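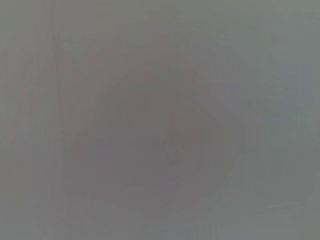
Wrist camera for small arm, what to budget?

pinosar_bench
Hello all. I am planning the purchases for our Pomau arm and I have 1,175 dollars left until October. The arm itself is paid. I still need a wrist camera, a second pair of fingers and a spare cable. The Zoko camera costs 396 and the simple fixed focus one costs 102. Is the expensive one worth it for picking small parts from trays?

tsegaye77
Buy the cheap one, and buy 2 of them. Wrist cameras get hit. I would put the rest of the money into fingers and a good lamp.

midgear
I don't agree with tsegaye77. With fixed focus you must know your working distance before you order. If the tool goes closer than the lens allows, you get soft gray shapes and no edges, and no software will repair this for you. Please measure first from the lens to the part, with the fingers closed.

tsegaye77
He can measure, yes. But 396 is one third of his money for one camera.

pinosar_bench
I measured now. It is 9 cm at the pick and much less when the arm goes down into the tray. So I need to see at both distances, or only at the first one?

midgear
Depends on your program. If you take the position from above and then go down blind, the cheap one is enough. If you correct on the way down, take the Zoko. Ask the seller for the minimum focus distance in writing, for me it was missing in the data sheet.

lowbay_kit
Also count the mount and the shipping. I forgot both and my order became around 60 dollars more.

pinosar_bench
Thank you, I add a line for the mount. I will ask the seller about the distance and wait with the fingers.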